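**Dellow night balm – worth finishing the jar?**

**usa_j** – Aug 26, 2018
I bought the 50 ml jar of Dellow night balm in July and I'm a third of the way through. My cheeks are softer, but I've been getting small bumps along the jaw. I use it every night after washing with a plain gel cleanser. Should I keep going or stop?

**lamai_t**
Stop for 2 weeks and see if the bumps clear. If they do, it's the balm. Dellow puts a lot of shea in that one and it was too heavy for me below the cheekbones.

**stuster**
I disagree. You could just use less. A piece the size of a pea does my whole face, and most people I know use three times that. Warm it in your fingers first and press it in, don't rub.

**lamai_t**
She said bumps, not greasy skin. Using less of something that clogs you still clogs you.

**stuster**
Maybe. I've gone through four jars with no trouble, but my skin is very dry.

**charoen.l**
What about the cleanser? Gel alone doesn't always take a balm off. I had the same jawline problem with the Alovix cream and it cleared up when I started washing twice at night. Didn't have to give up the cream.

**usa_j**
I only wash once. I also sleep on my side, so the balm is probably all over the pillowcase by morning. I'll change that more often.
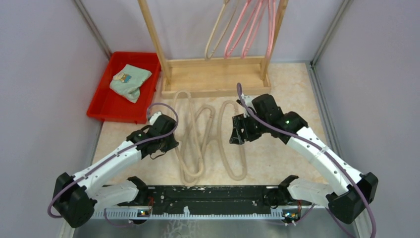 **fongchan_b**
Can the balm go on over a vitamin C serum?
The serum goes on first, and you wait until it feels dry before you put the balm on top.

That's how I do it, anyway. I use the Limsakul serum in the morning now and keep the balm for night, so it doesn't come up much.

**lamai_t**
I'd leave serum out of it until the bumps are sorted. Change one thing at a time.

**charoen.l**
Agree with that part. I'd still try the double wash before quitting the balm.

**usa_j**
OK, I'm stopping the balm for two weeks and washing twice. Then I'll try it on the cheeks only – jaw gets a plain lotion. Will post again after that.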